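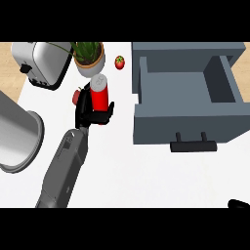 2023-09-17

Madder again, third bath of the Prerthorpe batch. Writing this up the same evening for once, with the pots still on the drainboard, because last time I left it two days and could not read my own scribbles on the masking tape.

Where we are: the blanket yarn for Prerthorpe needs to land on a warm brick red, a little brown in it, close to the old sample card they sent in May. Bath one came out far too orange. Bath two was a lovely color and quite wrong, more like a pink clay flowerpot, and I would happily knit myself a sweater out of it, but it can't go in the blanket. So today was about slowing everything down and changing only one or two things, which I know I say every time.

Yarn is the Erkberg two-ply, the cream one, not the bleached white. I wound the skeins a bit smaller than usual, 80 grams each, 3 skeins in the pot. The smaller skeins move so much more easily and I wish I had done it from the start. They were tied loosely in four places with cotton. One of the ties on the second skein was tighter than I thought and left a pale ring, so please, whoever winds next, do the figure eights with plenty of slack, even if it looks sloppy.

Scour: plain wool wash, warm soak, long cool down, two rinses. The water from the first soak was a good deal dirtier than I expected from this yarn. It may be that this lot carries more spinning oil than the last one. The label on the cone is a different green, so I suspect it is a new lot, and I've stapled the label to the inside cover of this notebook in case we need to go back and ask Erkberg.

Mordant: alum with a little cream of tartar, same percentages as bath two (see the chart taped over the sink). Brought it up slowly, held for an hour, then left the wool sitting in the pot overnight with the lid on. I really do think the overnight rest helps. Squeezed out this morning and did not let it dry before dyeing.

Madder: the ground root from Olivares, the new bag. I soaked it last night in a jar of warm water and it had gone thick and jammy by breakfast, with that smell I can never describe to people, somewhere between beets and a garden shed. Poured off the first soak water and kept it in a separate jar, labeled, back of the lower shelf. That first water is where a lot of the yellow and brown sits. In bath one I left all of it in and I'm fairly sure that is why we got orange. In bath two I threw all of it out, which was hasty, and we lost the warmth. Today about a quarter of it went back in, by eye, with a ladle. Next time I'll measure it properly and write the number here.

Water: tap, with a small spoonful of chalk stirred in. Our water is soft and madder does seem to like it hard. I made a paste of the chalk first so it didn't float around in lumps, having learned my lesson with the green towels.

Heat. This is the part I want to get down carefully. The Murach hot plate runs hotter than its dial says, and the two pot thermometers don't agree with each other either, so I used the glass one all day and ignored the other. Bath was at 87 F when the wool went in. I took it up over most of the morning to 145 F and parked it there. It wanted to climb the whole time. I had to keep sliding the pot half off the plate, and at one point I just turned the thing off, had my lunch standing up, and turned it back on again. It never went past 160 on my watch. If the bath gets too hot the browns come in and take over, and you can't get them back out afterward, at least I never have.

Turned the skeins gently every ten minutes or so for the first hour, and then less often. They went peach first, then a sort of salmon that always makes me worry, and then at some point after lunch I lifted one out on the dowel and it was red! Properly red, with the brown sitting just behind it. I may have said something out loud to the pot.

Left everything in to cool down in the bath. Lifted out at five, squeezed, and hung the skeins over the tub for a while before rinsing. The rinse water took ages to run clear. There is still a fair bit of root grit in the yarn and that will shake out once it's dry. I should have used the muslin bag. I know where the muslin bag is. It was on the other side of the room and my hands were wet.

Against the sample card, under the window, damp: a shade darker than the card, as it ought to be at this stage. Under the overhead tubes it looks much bluer and I wouldn't trust that light for anything. I want to look again tomorrow by daylight when the skeins are dry.

Snipped a short length from each skein and tied them onto the dye card for the batch, with the two earlier baths beside them for company. It's a nice little row, I must say, even with the mistakes in it. Also put a snippet in the window with half of it folded under cardboard, to see how it stands up to the sun. We'll want to know that before the blanket goes anywhere near a sofa.

Afterbath: plenty of color left in the pot. I dropped in a bit of plain handspun and an old cotton napkin that had been mordanted for something else ages ago, and they can sit there until morning. Please don't pour it away! If anybody needs the big pot before then, decant into the white bucket with the lid.

Things to do or buy:

New rubber seal for the tall jar, the old one has gone sticky.
Alum is low, enough for one more bath of this size.
Ask Olivares if the next bag will be from the same harvest, and order early if so.
Check both thermometers in boiling water and mark the bad one with tape.
The drain in the small sink is slow again.
Wash the dowels. They are leaving faint pink marks on everything, including the sleeve of my good gray cardigan.

For bath four, if the dry color holds up: same mordant, same quarter of first water (measured), same slow climb, muslin bag. I'd like to try wheat bran in a sock the way one of the old booklets suggests, though maybe on a test skein and not on the blanket yarn.

Skeins are on the back rack, away from the heater. Turn them if you pass by.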